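Un brazo en la mesa del fondo

Al taller compartido de Trolberg se entra por un patio con macetas, y lo primero que se oye, antes incluso que la radio, es el zumbido de los motores. Llevan desde agosto con Zundley, el brazo robótico que los socios han ido montando a ratos, entre cenas tardías y algún domingo robado a la familia, y que a estas alturas tiene ya (me lo dijeron muy serios) su propio carácter.

La idea era modesta: un brazo blanco, una pinza negra y una lista de cosas de andar por casa que debía aprender a coger sin estropearlas. La lista creció, claro, como crecen siempre estas cosas, y hoy suma 87 objetos apuntados en una libreta de tapas blandas. Los hay agradecidos, como la esponja, y los hay traicioneros, como la cuerda, que cambia de forma cada vez que alguien la deja caer y que ha costado más de una noche de discusiones.
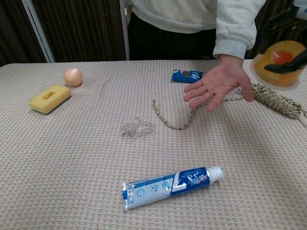

La pinza sujeta un recipiente translúcido con gelatina anaranjada; sobre la tela, la cuerda, una esponja y un tubo de pasta de dientes.

El programa que mueve todo esto se llama Ziria y va ya por la versión 16. Las primeras apretaban demasiado, y en el taller se recuerda todavía con cariño una tarde de yogures que acabó con medio suelo fregado. Después vino la pinza Kimaro, diseñada allí mismo, de la que se imprimieron 11 modelos hasta dar con unos dedos que agarraran firme y cedieran a tiempo. Los descartados siguen en una caja de zapatos, y a mí me los enseñaron uno por uno, con la misma ternura con que otros enseñan fotos de los nietos.

Pasé allí una tarde entera y me habría quedado otra. Se trabaja despacio, se coloca una cosa, se espera, se apunta, se vuelve a colocar, y entretanto se habla de tornillos, de cocina y de lo caro que se ha puesto el filamento. Cada ejercicio se repite 10 veces antes de tacharlo de la libreta, y si una sale mal, ¡vuelta a empezar! Para el verano quieren añadirle una segunda pinza y probar con ropa doblada, empezando por los calcetines.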